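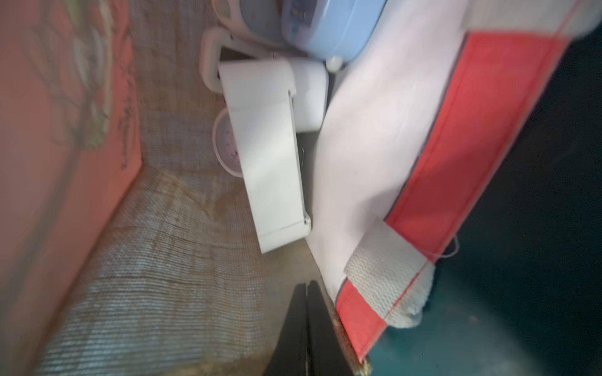 Sorting day at the Gitcombe hall

19/03/2023
By Ieuan Bellis

The spring sort is under way and we are a little behind where we were at this point last year. The winter drop-offs ran late, and the back room at Watkins Street took in more household goods between November and the end of February than it has shelves for. Everything has to be gone through before the tables go up.

For those who have not helped before, the sort works like this. Household goods come out of their boxes and bags and go down on a mat on the floor. We work from the floor so that things can be spread out, matched up and wiped. When a pile is finished it goes to one of three places: the sale tables, the parts shelf, or the recycling trailer. Please do not start a fourth pile. We had a fourth pile last year and it was still there in the summer.

Plastic takes the longest. A flat white piece with a rim could be a lid, a tray or the top of a storage box, and you can't price it until you know which. Try it against the boxes on the parts shelf first. If it fits something, tape the two together with the blue tape and put them on the sale side. If it fits nothing, write the length and width on a piece of masking tape, stick it on, and leave it on the shelf until the end of the sort. Last spring we matched 18 lids this way, and most of them sold with their boxes on the first morning.

Round containers should be opened and checked. Buttons, screws and picture hooks go in the hardware drawers. Rolls of anything (shelf liner, paper towels, ribbon) stay together if they are clean. Part rolls are fine and people do buy them.

A few words on the mats. Woven mats stain and there is not much to be done about it. Shake them outside, brush them with the stiff brush from the closet, and hang them over the rail by the side door. Do not put them in the washer at the Greltitz building, which is what was done in November, and the ribs pulled apart along one side. A fold in a mat will usually flatten out if it is rolled the other way overnight. If it doesn't, turn the mat so the ridge is away from where people walk.

Fabric and printed panels are being kept apart from the general goods this year. Leaf and flower prints do well for us, faded ones included, and a few buyers come only for those. Fold them loosely and keep them off the floor.

Prices are the same as last year. Small plastic goods are 80 cents, or 6 dollars for a filled bag. Sets with all their lids are priced one at a time, and Wilen Hardware has again given us the stickers. Please write the price on the sticker before you put it on the item. Ink does not take well on the stickers once they are on a curved surface.

Last spring's sale brought in $1,134 after the hall rental. That paid for the new trailer hitch and the shelving in the back room, with a small amount left over toward the side door, which still sticks. We would like to get the door done this year.

We need more people on the evening shift. The hall is open from six until nine and you do not have to stay for all of it. Bring gloves if you have them. There is a box of spares by the sink but they are mostly lefts. Coffee is in the kitchen, and the small heater can be plugged in as long as the kettle is off.

Drop-offs are closed until the sale is over. Please do not leave bags at the side door.

14 shares | 3 comments

Comments

Marlene T.
Are you taking back hangers this year? I have two bags of them from the last sale.

pdorsey
I can do evenings next week but not past eight. Also I think I have the box that goes with one of the long lids from last year, the gray one. Will bring it in.

Ieuan Bellis
Marlene, yes, but after the sale please. Eight is fine, thanks.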